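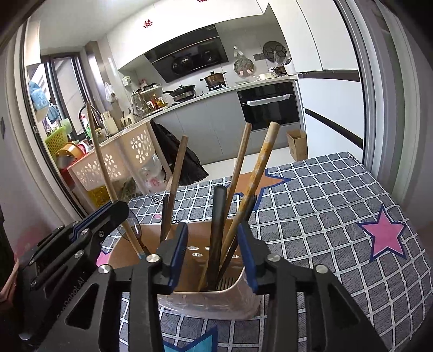

How often should you change the pads on a hand-held gripper?

Sooner than the sheet tells you, and long before they look as though they need it.

I've been looking after grippers for the best part of my working life, first at Heitmann and now on my own in Sakstead, and I still get into arguments over pads. People love talking about motors and software (fair enough, so do I!) but a pad is a bit of squashy stuff you stick on a jaw, and it gets treated like a car mat. Then a wooden spoon starts twisting in the grip and everyone wants to blame the linkage.

My old notebook from the Skallasow workshop has one set of pads down for 2,296 closes before it let a chopstick turn. The next set, same batch, same jaws, managed 1,991. So please don't ask me for a magic number. I don't have one, and I'm suspicious of anyone who does. 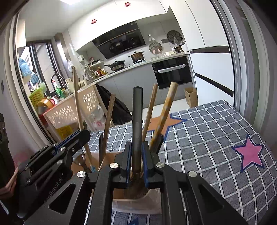 Blue pads closed on the upright handle of a brush.

What I do have is a routine, and it's a dull one. Wipe the pads with a damp cloth, let them dry, then close the jaws on something thin and round and give it a little turn with your fingers. If it creeps, the pads come off. Both of them, always! I've seen people swap only the worn one to save a few pence, and then the jaws meet off-centre and they spend the afternoon
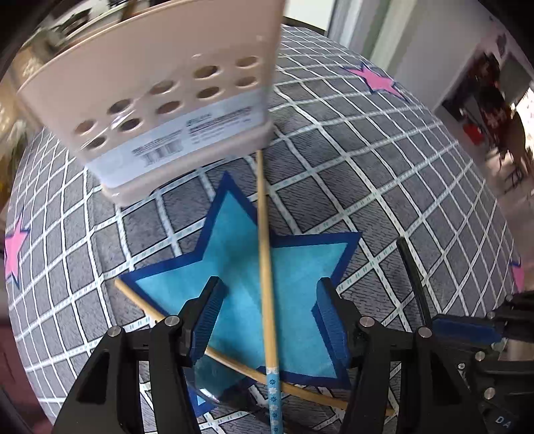 fiddling with screws that were perfectly all right to begin with. Leave the screws alone until the pads are sorted. Nicanor Cordero taught me that when I was new, and he was quite sharp about it too (I'd just had a whole arm in bits over a smear of cooking oil).

The other thing I'd say is test with what you really pick up. Sketoden used to send out a lovely machined test bar with every kit, and it gripped beautifully, every time, on pads I wouldn't have trusted with a pencil. Sticks and handles are fussier. They taper, they've got tape or varnish on them, they're a bit bent.

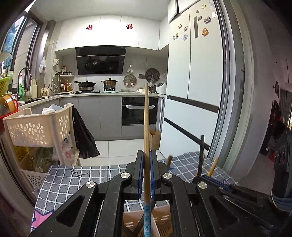
Issue 33

I know the objection, because I get it in letters: pads cost money and stopping costs more. Well, a change takes me nearly 2 minutes with a plastic scraper and a clean rag, and I make a pot of tea afterwards that takes longer. Keep a spare pair in the case with the date written on the bag. Mine says 04/08/2019 and yes, I'm aware that's overdue for the bin.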